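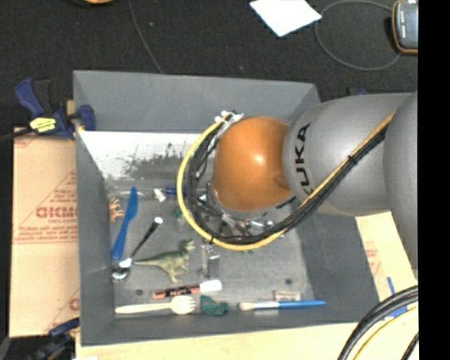

Mixed-item bin with a KUKA arm working under Petchrat control software

Petchrat – Grasp Planning and Control Software for Mixed Bins
Semine, Jendthorpe

Petchrat plans and executes picks from bins holding unsorted small items. It requires no part models and no fixed item list. Cutlery, toys, markers and brushes may lie in the same bin, in any orientation, and each is treated as a candidate for grasping.

Perception
The perception module segments the bin contents from a fixed overhead or side camera. Clear plastic and polished metal are handled by a separate depth correction step, which may be switched off for matte items. Bin walls are registered once at setup – the bin must be clamped or otherwise held in place afterward.

Planning
Candidate grasps are ranked by expected stability and by clearance from the walls. Hoses and cables on the wrist are entered as a swept volume, and paths that would bring them against the rim are rejected. The default limit is 900 candidates per cycle.

Tooling
The Triscombe console records each attempt with its camera view, chosen grasp and joint path. Operators may replay an attempt, relabel it or export it. The reference set supplied with the license contains 1,896 recorded attempts.

License and support
Each license covers two workstations. Release notes were last revised on Friday, June 9, 2023.
Technical inquiries: Anong Wattanapong, Integration
Licensing: Refilwe Visser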